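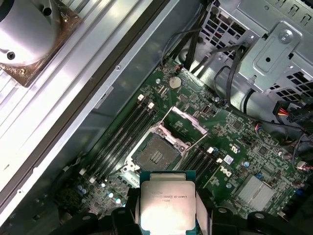

Pad and camera service on the Zenitz processor cell

1/ Notes on how the CPU station is kept running. One arm, a parallel gripper, a small camera at the wrist. Job: handle processors in opened Dell workstations. The E5-1630V3 is the part we use for setup.

2/ Order of work before any pick: cooler off and to the side, memory out of both banks, lever released, load plate swung all the way back. A half-open plate is the most common cause of a stopped cycle. The arm has no way to push it open and should not be given one.

3/ The gripper takes the processor by its left and right edges, never by the heat spreader. Pad faces have to be parallel. If one pad is tilted, the chip rolls a little as the fingers close and one corner comes down first over the socket.

4/ Parallel check: close on the steel gauge at low force, try to rock it with a fingertip. Any movement, loosen the pad screws, close again, retighten while closed. Takes two tries on a bad morning.

5/ Pads get wiped every 40 cycles and changed every 300. We ran one set well past that in September. Grip was still fine, but the edges had rounded and the chip sat lower in the fingers, so all the heights were off by the same small amount. Took me most of a shift to stop blaming the calibration.

6/ Wipe is lint-free cloth and isopropyl, pads only. Keep the cloth out of the chassis. One fiber across a socket contact costs more than a set of pads.

7/ Calibration lives in Utulum. Each chassis model has its own taught frame. Do not copy the frame from one model to another and "adjust." The board sits at a different angle and the approach has to be taught again from the hover point.

8/ Hover point is directly over the work area with the fingers clear of the load plate, the lever and the drive cage. I teach it with a scrap processor in the pads. An empty gripper tells you very little about clearance. 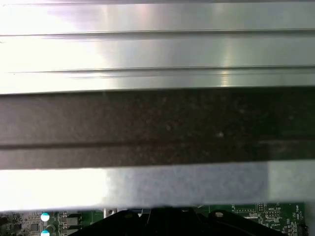
9/ Exposure on the wrist camera is locked by hand on this cell. Auto chased every bright panel and took the board down with it. With it locked, the left side of the bare aluminum goes nearly white and I leave it that way. What I look at is the white print on the board: MVU_ISP over the pin header has to be legible. If it isn't, I check the lens first, then the light.

10/ Light is a fixed bar on the cell frame, set at 19 on the dimmer. There is a pencil mark. Please stop moving it for phone photos.

11/ Lens cleaning: blower first, then a dry tip. No solvent.

12/ Cables. The wrist camera lead has 2 clips and both matter. With the rear clip missing, the loop hangs low enough to catch on a chassis wall when the arm turns. Replaced the lead once for that, added the clip to the start-of-shift sheet.

13/ Chmielewska line people: your cell uses the older finger blocks. Same pads, different screw length. Long screws will bottom out before the pad is tight and it will feel tight anyway.

14/ Spare pads and the gauge are in the Guvero drawer, second from the top. Write down the cycle count when you take a set.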